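Lista de verificação do pavilhão antes dos jogos de basquetebol, com comentários
Pavilhão de Nistedville – escalões femininos e masculinos de formação

Esta lista serve para todos os jogos em casa e também para os torneios de fim de semana em que recebemos equipas de fora, como o Bozsik e o Sutine. Quem a preenche escreve Conforme, A corrigir ou Não se aplica e, por favor, deixa sempre um comentário quando a resposta não for a primeira. Já sabemos que à pressa custa, com os pais a chegar e as miúdas a pedir bolas, mas duas palavras escritas poupam muitas perguntas na semana seguinte. Os comentários abaixo são os da última volta completa ao pavilhão, feita em dezembro, na véspera do torneio, e ficam aqui para quem vier a seguir perceber em que pé estão as coisas.

1. Piso de jogo

1.1 Superfície limpa e seca, sem pó junto às linhas laterais: Conforme
Passámos a mopa duas vezes no sentido do comprimento. O canto do lado da bancada visitante continua a apanhar pó com uma facilidade que nos tira do sério, por isso convém uma terceira passagem no intervalo.

1.2 Tábuas sem folgas nem lascas: A corrigir
Há uma tábua que cede um pouco ao pé da linha de lance livre, na tabela norte. Não prende o pé e não impede o jogo, mas ouve-se bem quando a bola lá bate. Está marcada com fita do lado de fora do campo, para se encontrar depressa.

1.3 Linhas visíveis e fitas de outras modalidades retiradas: Conforme
Sobrava um bocadinho de fita do badminton e já saiu. Quem vier do treino de badminton, faça-nos a gentileza de levar a fita toda consigo!

2. Tabelas e cestos

2.1 Aros firmes e à altura certa para o escalão: Conforme
Atenção aos mais pequenos do minibásquete: a tabela sul tem de ser baixada antes do aquecimento e travada com o pino. Experimentar o pino com a mão, não basta olhar.

2.2 Redes inteiras, sem fios soltos onde um dedo possa ficar preso: A corrigir
A rede da tabela norte tem dois laços abertos. Há redes novas na arrecadação, na prateleira de cima, ainda no saco.

2.3 Proteções acolchoadas na base das tabelas e na aresta inferior: Conforme
As da base são as novas da Ponalico e estão bem apertadas. As tiras de velcro gostam de se encher de cotão, portanto uma escovadela de vez em quando não lhes faz mal nenhum.

2.4 Contrapesos colocados e rodas travadas: Conforme

3. Zona livre em redor do campo

3.1 Espaço desimpedido atrás das linhas finais: A corrigir
Estavam lá 6 bancos suecos encostados à parede, e um deles bastante mais chegado ao campo do que devia. Foram arrumados na hora, mas fica o aviso, pois os bancos têm uma estranha tendência para voltar. Uma jogadora que entra lançada para o cesto precisa de todo aquele espaço para travar.

3.2 Bancos das equipas com o afastamento marcado no chão: Conforme

3.3 Mesa de oficiais estável, cabos presos com fita: Conforme
O cabo do marcador tem agora comprimento de sobra. Enrolar o excesso debaixo da mesa, nunca à frente.

3.4 Garrafas de água atrás dos bancos: Conforme
Pedimos aos treinadores que repitam isto às equipas sempre que possam. Uma garrafa tombada ao pé da linha dá para atrasar um jogo inteiro.

4. Marcador, luz e som

4.1 Marcador e relógio de posse a funcionar: Conforme
Ligar com 20 minutos de antecedência. O relógio de posse da tabela norte demora a acordar, coitado, e se for ligado em cima da hora ainda não mostra nada na bola ao ar.

4.2 Iluminação uniforme, sem lâmpadas a piscar: A corrigir
Uma lâmpada treme por cima da bancada. Não apanha o campo, mas incomoda quem está sentado por baixo e já foi pedida a substituição.

4.3 Buzina audível em toda a sala: Conforme
Audível até demais, dirão os vizinhos.

4.4 Luzes de emergência testadas: Conforme

5. Bancadas e público

5.1 Corrimãos firmes e degraus assinalados: Conforme
A fita antiderrapante do terceiro degrau foi trocada. Vale a pena ver a do quarto no próximo mês, que já começa a levantar numa ponta.

5.2 Lugares para cadeiras de rodas livres e com boa vista para o campo: Conforme
É frequente aparecerem ali carrinhos de bebé. Com um sorriso e um bocadinho de paciência, indica-se o espaço ao lado da entrada, que é bem mais sossegado.

5.3 Corredores sem mochilas nem sacos: A corrigir
Os sacos das equipas visitantes acabam todos na passagem. No torneio vamos abrir o segundo balneário mais cedo, às 9 da manhã, para haver onde os deixar.

6. Primeiros socorros

6.1 Mala completa e dentro da validade: A corrigir
Faltavam compressas e ligaduras elásticas. O gelo instantâneo está em ordem, com mais de 15 saquetas na caixa, o que para um dia de torneio nos deixa descansados.

6.2 Desfibrilhador no sítio, com indicador verde: Conforme

6.3 Caminho livre para a entrada da maca: Conforme
Percorremos o trajeto todo a pé, da rua até ao campo, e aconselhamos cada nova equipa de apoio a fazer o mesmo pelo menos uma vez. Fica-se a conhecer a curva apertada junto aos balneários.

7. Balneários, portas e arrumação

7.1 Chão dos chuveiros sem sabão acumulado: Conforme

7.2 Cabides sem pontas partidas: Conforme
O cabide que estava torto no balneário da equipa do Sutine foi retirado, e o buraco do parafuso, tapado.

7.3 Saídas destrancadas durante todo o jogo: Conforme
Confirmar antes da abertura ao público e outra vez ao intervalo. Abrir a porta mesmo até ao fim, que é a única maneira de saber se alguma coisa ficou encostada do outro lado.

7.4 Portas e puxadores sem folga, sem arestas que arranhem: A corrigir
O puxador do armário dos coletes roda em falso. Apertar o parafuso por dentro e voltar a experimentar dali a uns dias. Nas restantes portas está tudo firme.

7.5 Bolas recolhidas e carrinho fechado: Conforme
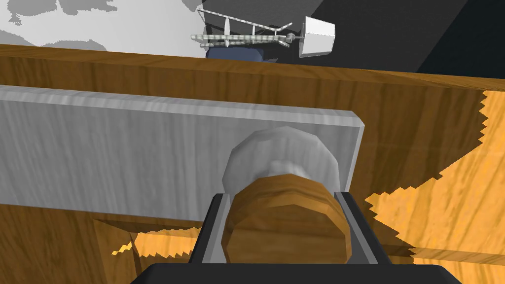
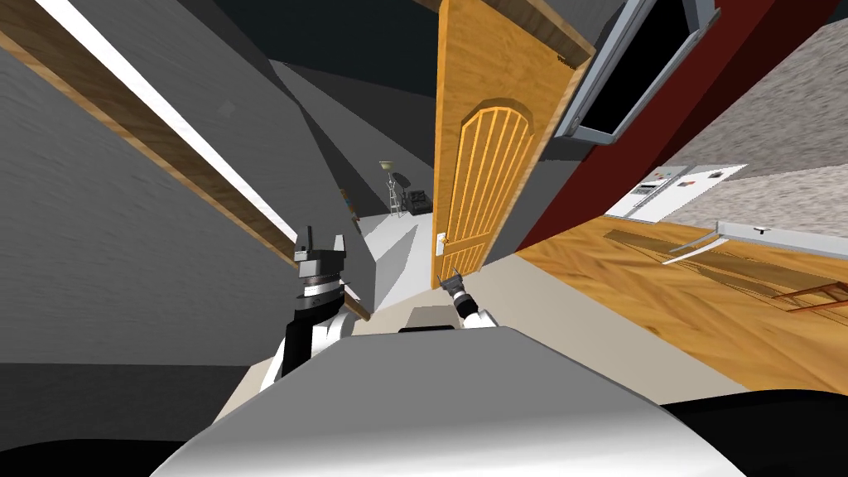 Puxador claro arredondado, na primeira imagem; porta de madeira aberta, na segunda.

8. Pendentes para a próxima volta

Tábua da linha de lance livre, tabela norte
Rede da tabela norte
Lâmpada por cima da bancada
Compressas e ligaduras elásticas
Puxador do armário dos coletes
Fita do quarto degrau (vigiar)

A folha preenchida fica na pasta azul da mesa de oficiais. Quem resolver um dos pendentes risca-o e põe o mês ao lado, com letra que se leia, se não for pedir muito. Obrigado a todos pelo cuidado, e bons jogos!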